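4 Sortierplatz einrichten und Wannen beschicken

Dieser Abschnitt gilt für Sortierplätze mit zwei Schrägwandwannen der Baureihe Lalcombe, die hintereinander auf einer Tischplatte stehen. Für die Ausführung mit Fahrgestell siehe Abschnitt 7. Begriffe:

Vordere Wanne: Wanne auf der Bedienseite. Nimmt die unsortierten Teile auf.
Hintere Wanne: Wanne auf der bedienfernen Seite. Nimmt die geprüften Teile auf.
Stoßkante: Linie, an der sich die oberen Ränder beider Wannen treffen.
Rückwand: bedienferne Innenwand der jeweiligen Wanne.
Charge: Menge der Teile, die in einem Durchgang in die vordere Wanne gelegt wird.

4.1 Voraussetzungen am Aufstellort

Die Tischplatte muss eben, trocken und tragfähig sein. Holzplatten sind zulässig, sofern die Oberfläche geschlossen ist. Platten mit aufgequollenen Stellen oder offenen Fugen im Bereich der Wannen sind vor dem Aufstellen auszutauschen.

Mindestbreite der Platte: 996 mm
Höhe des Wannenrands über der Platte: 305 mm
Zulässige Zuladung beider Wannen zusammen: 46 kg

VORSICHT
Quetschgefahr zwischen den Wannenrändern. Die Wannen beim Zusammenschieben an den Seitenwänden greifen, nicht an der Stoßkante. Schutzhandschuhe tragen.

4.2 Wannen aufstellen

1. Tischplatte abfegen und feucht abwischen. Trocknen lassen.

2. Unterseite beider Wannen auf Grate und anhaftende Teile prüfen. Grate mit der Feile brechen, Späne absaugen.

3. Hintere Wanne mittig auf die Platte setzen und zur bedienfernen Seite ausrichten.

4. Vordere Wanne davorsetzen und langsam nach hinten schieben, bis die oberen Ränder auf ganzer Länge anliegen.

5. Verlauf der Stoßkante kontrollieren. Ein Spalt von bis zu 2 mm ist zulässig. Bei größerem Spalt die vordere Wanne abziehen, Ränder auf Verformung prüfen und Schritt 4 wiederholen.

6. Mit flacher Hand auf jede Ecke der vorderen Wanne drücken. Die Wanne darf nicht kippeln. Gegebenenfalls Ausgleichsplättchen (Beutel C) unterlegen.

7. Schritt 6 an der hinteren Wanne wiederholen.

Hinweis: Werden Ausgleichsplättchen verwendet, ist die Stoßkante anschließend erneut nach Schritt 5 zu kontrollieren.

4.3 Teile für die Charge auswählen

Am Sortierplatz werden Haushaltskleinteile aus Rückläufen, Spenden und Fundsachen bearbeitet. Eine Charge darf Teile aus unterschiedlichen Materialgruppen enthalten. Die Zuordnung erfolgt erst beim Umlegen in die hintere Wanne beziehungsweise in die Sammelkisten.

Gruppe G (Gefäße): Becher, Schüsseln, Schalen, Dosen ohne Inhalt.
Gruppe K (Körperpflege): Bürsten, Kämme, Seifenschalen. Teile mit Borsten oder Stiften gelten immer als Gruppe K, auch wenn der Griff beschädigt ist.
Gruppe T (Textil und Plüsch): Stofftiere, Topflappen, kleine Kissen.
Gruppe R (Rest): Kappen, Deckel, Rollen, Naben und sonstige Einzelteile, deren Zugehörigkeit nicht erkennbar ist.

Nicht in die Wanne gegeben werden:
- Glas und Keramik mit Bruchkanten
- Messer, Scheren, Klingen
- Batterien und Teile mit eingelegter Batterie
- gefüllte oder tropfende Behälter
- Teile, die über den Wannenrand hinausragen

WARNUNG
Schnittgefahr durch verdeckte Gegenstände. Nicht mit bloßen Händen unter Plüschteile oder in umgedrehte Schüsseln greifen. Teile zuerst anheben, dann umfassen.

4.4 Vordere Wanne beschicken

1. Wannenboden in Augenschein nehmen. Reste der vorherigen Charge entfernen. Folienstreifen und Fäden sammeln sich bevorzugt am Fuß der Rückwand und sind dort gesondert aufzunehmen.

2. Gefäße zuerst einlegen. Becher an eine Seitenwand stellen oder legen. Schüsseln dürfen schräg an der Rückwand lehnen, wenn sie sich nicht mit einem anderen Gefäß verkeilen.

3. Längliche Teile wie Bürsten flach in den mittleren Bereich legen. Schräglage zum Wannenrand ist zulässig.

4. Teile der Gruppe R einzeln daneben ablegen. Kleine Rundteile nicht in Becher oder Schüsseln legen, da sie dort bei der Sichtkontrolle übersehen werden.

5. Plüschteile zuletzt einlegen. Sie dürfen kein anderes Teil vollständig verdecken.

6. Sichtkontrolle von oben durchführen. Jedes Teil muss ohne Umschichten erkennbar sein. Ist das nicht der Fall, Charge verkleinern.

Hinweis: Die Teile werden nicht nach Farbe geordnet. Eine blaue Schüssel und eine Bürste mit blauem Griff gehören trotz gleicher Farbe in verschiedene Gruppen.

Im abgebildeten Beladebeispiel steht der orangefarbene Becher nahe der linken Wand (G), die blaue Schüssel lehnt gekippt an der Rückwand (G). Die Haarbürste mit schwarzen Borsten und Metallstiften (K) liegt diagonal in der Mitte, darunter das runde schwarze Kunststoffteil mit erhöhtem Rand (R), rechts neben der Bürste das gelbgrüne Plüschtier (T). Am Fuß der Rückwand ist die in Schritt 1 genannte Stelle zu beachten: Dort verläuft ein dünner, weißlich glänzender Streifen. Die abgeplatzte weiße Farbe der Rückwand ist nach Abschnitt 4.6 zu bewerten.

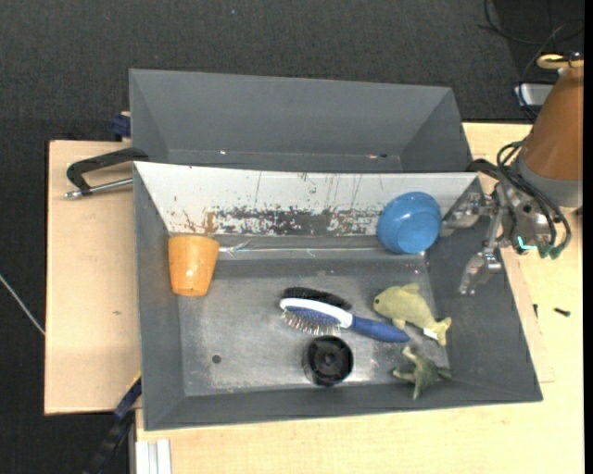
4.5 Umlegen und Zuordnen

1. Hintere Wanne auf Rückstände prüfen.

2. Ein Teil aus der vorderen Wanne entnehmen. Immer nur ein Teil gleichzeitig bewegen.

3. Teil drehen und von allen Seiten prüfen. Bei Gefäßen zusätzlich die Innenseite prüfen, bei Bürsten den Grund zwischen den Borsten.

4. Gruppe bestimmen und auf dem Begleitblatt ankreuzen.

5. Teil ohne Mangel in die hintere Wanne legen. Nicht werfen.

6. Teil mit Mangel in die Sammelkiste für Nacharbeit oder in die Kiste für Entsorgung geben.

7. Schritte 2 bis 6 wiederholen, bis die Charge abgearbeitet ist.

8. Hintere Wanne gruppenweise in die Sammelkisten G, K, T und R entleeren. Erst danach eine neue Charge einlegen.

Typische Mängel nach Gruppe:

G: Riss am Rand, Bodenverformung, Verfärbung der Innenseite, starker Geruch. Leichte Oberflächenkratzer gelten nicht als Mangel.
K: fehlende oder umgebogene Stifte, lockeres Polster, Haarreste. Haarreste führen zur Nacharbeit, die übrigen Mängel zur Entsorgung.
T: offene Naht, lose Augen oder Knöpfe, Flecken.
R: Bruch. Unbeschädigte Teile der Gruppe R bleiben bis zum Ende der Schicht in der Kiste R, damit zugehörige Gegenstücke aus späteren Chargen zugeordnet werden können.

VORSICHT
Metallstifte an Bürsten können sich beim Greifen in den Handschuh drücken. Bürsten am Griff aufnehmen.

4.6 Verschleiß der Wannen beurteilen

Schrägwände und Boden unterliegen im Betrieb dem Abrieb durch die eingelegten Teile. Die Beurteilung erfolgt bei entleerter Wanne und seitlich einfallendem Licht. Maßgeblich ist der höchste erreichte Grad an einer beliebigen Stelle.

Grad 0: Oberfläche geschlossen, keine Kratzer fühlbar.
Grad 1: Kratzer und matte Stellen sichtbar, Beschichtung geschlossen. Keine Maßnahme.
Grad 2: Beschichtung stellenweise abgeplatzt, Metall sichtbar, Ränder der Fehlstellen fest. Stelle auf dem Wannenblatt eintragen.
Grad 3: Beschichtung flächig abgeplatzt oder rostbraune Verfärbung vorhanden. Nacharbeit nach Abschnitt 4.7 zum nächsten Wartungstermin.
Grad 4: Durchrostung, scharfe Kante oder lose Schuppen, die sich mit dem Fingernagel (Handschuh) abheben lassen. Wanne sofort außer Betrieb nehmen.

Kratzer auf unbeschichtetem Metallboden werden nicht bewertet, solange kein Grat fühlbar ist. Bohrungen im Boden sind auf scharfe Ränder zu prüfen.

Hinweis: Braune Verfärbungen lassen sich mit einem feuchten weißen Tuch von Anhaftungen unterscheiden. Lässt sich die Verfärbung vollständig abwischen, wird sie nicht als Rost gewertet.

4.7 Rückwand nacharbeiten

Benötigtes Material: Kunststoffspachtel, Schleifvlies mittel, Reinigungstuch, Klebeband, Ausbesserungslack Brunus weiß, Flachpinsel.

1. Beide Wannen entleeren. Vordere Wanne abziehen und auf eine Unterlage stellen.

2. Lose Farbe mit dem Kunststoffspachtel abheben. Keinen Metallspachtel verwenden.

3. Fehlstelle und Übergang zur festen Beschichtung mit Schleifvlies anschleifen, bis die braune Verfärbung entfernt ist.

4. Schleifstaub aufnehmen. Fläche mit dem Reinigungstuch abwischen und trocknen lassen.

5. Angrenzenden Wannenboden abkleben.

6. Ausbesserungslack in dünner Schicht auftragen. Trocknungszeit laut Gebinde einhalten.

7. Bei sichtbarem Untergrund zweite Schicht auftragen.

8. Klebeband abziehen. Wanne nach Abschnitt 4.2, Schritte 4 bis 6, wieder einsetzen.

VORSICHT
Lackdämpfe. Arbeiten nur bei ausreichender Lüftung ausführen. Wanne bis zur vollständigen Aushärtung nicht beschicken.

4.8 Reinigung nach Schichtende

1. Grobe Rückstände mit dem Handfeger zur Bedienseite hin ausfegen.

2. Fäden, Haare und Folienreste von Hand aufnehmen.

3. Wände und Boden mit mildem Reiniger abwischen. Keine scheuernden oder chlorhaltigen Mittel verwenden.

4. Stoßkante mit trockenem Tuch nachwischen. Stehende Feuchtigkeit zwischen den Rändern vermeiden.

5. Tischplatte um die Wannen herum abwischen.

6. Begleitblätter abheften, Wannenblatt abzeichnen.

Änderungsstand: Abschnitt 4.6 gegenüber der Ausgabe September um Grad 4 ergänzt. Bearbeitung: M. Azevedo, Dimach. Prüfung: S. Barreto. Ersatzwannen und Ausgleichsplättchen sind unter Angabe der Baureihe beim Ersatzteildienst zu bestellen, siehe Abschnitt 9.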